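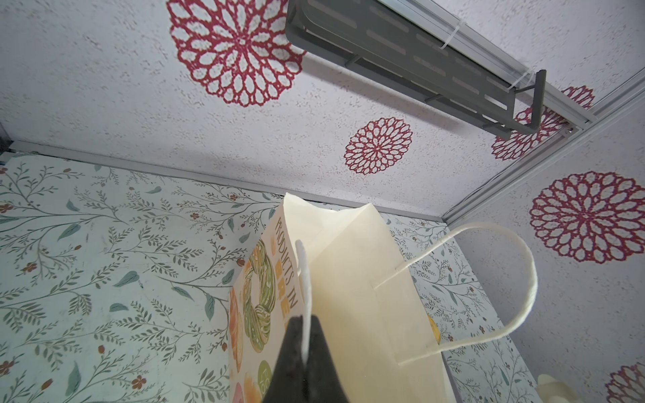

Page last changed: November

Open day at Stendum, Plesham

I have been meaning to go to the Stendum open day for years, and every autumn something gets in the way. This time I put it on the kitchen calendar in red, caught the bus with my sister, and we were through the gate before nine with a queue already forming behind us. What a good morning it was!

If you don't know it, Stendum is the long brick building behind Plesham station. It used to be one business and now it's several under one roof: the Bíró bakery at the front, Pralex (who print and fold paper bags) in the middle, and a row of smaller rooms at the back. Once a year they prop the doors open and you can wander about. Entry was £3, which you got back if you bought bread, so naturally we bought bread.

We started with Bíró because of the smell. The ovens had been on since before five and the first trays were already out on the racks. Norbert Kozma took our group round, flour up to his elbows, and he answered everything he was asked, including a long string of questions from a small boy about whether bread can be too big. (Yes, if it touches the oven roof.) He let us press a piece of dough with a thumb and watch it slowly fill out again, and then he showed us how the sugar crust goes on the round buns. It's a soft paste patted over the top by hand, and it cracks by itself as the bun swells up underneath it. I had always thought somebody cut those lines in with a knife.
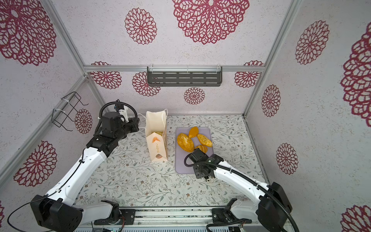
The folding room at Pralex was my favourite, and I didn't expect to say that about paper bags. The handles are made there too, from flat paper twisted into cord, and you can have a go at twisting one yourself. Mine came out like a wet shoelace. My sister's was much better and she has mentioned it twice since. There's a wall of old samples going back to when the shop names only had three digits in the phone number, and we could have stayed there all day reading them.

They also talked us through how to pack a bag properly, and I've used it at home already. Open it right out first and run your hand down inside so the bottom sits square. Heaviest loaf goes in flat, small things go round it, and anything with a sugary top goes in last so that it isn't rubbed bald by the time you get home. Simple, but I've been doing it wrong for most of my life.

The bag I liked best was a cream one with white twisted handles, "PRODUCTS IN AUTUMN" in brown capitals up the side and a line of orange Chinese characters down the front. It has little drawings of baked things on it too. I would happily keep my knitting in it.
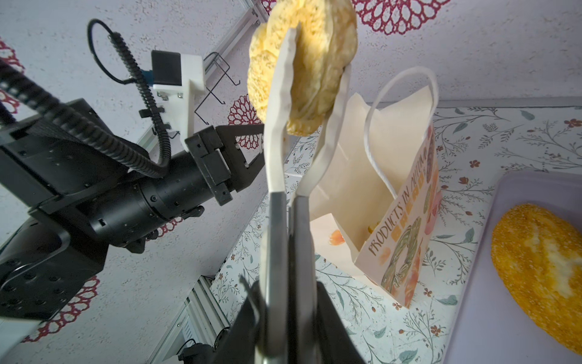
By then it was half past ten and we needed a sit down. The tea table is in the passage between the two firms, and tea was 50p with a refill. We shared a shell-shaped cake, ridged all over and just sweet enough, and got talking to a couple who come every year and had a proper plan of attack: bread first, then bags, then bread again. I admired that very much.

The other thing I came away wanting was the patterns. There was a leafy vine cloth, thin grey-green stems with tiny brown flowers, and next to it a pale paper with great crimson medallions all over it. On paper (sorry) they should fight. Put together with a lavender board and a few golden buns they looked wonderful, and I've been eyeing up the pantry shelves ever since. My sister says the crimson would be too much for a pantry. I say it's my pantry.

We finished with the back rooms, which are quieter and colder, so take a cardigan. A bookbinder was sewing sections and a woman was mending chair seats, and both were happy to stop and chat. 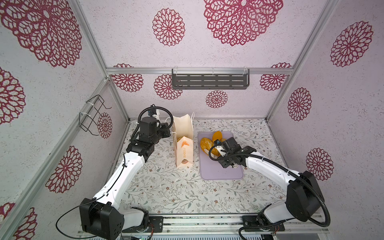
If you want to go

The number 17 bus stops outside the station, and from there you follow the wall round to the green gate. Doors open at 8 and the bakery tours fill up first, so put your name down as soon as you get in. Each tour takes 8 people. There are steps down into the folding room, but ask at the desk and they will take you round by the yard.

Bring cash for the tea table. Bring a bag as well, or buy one there!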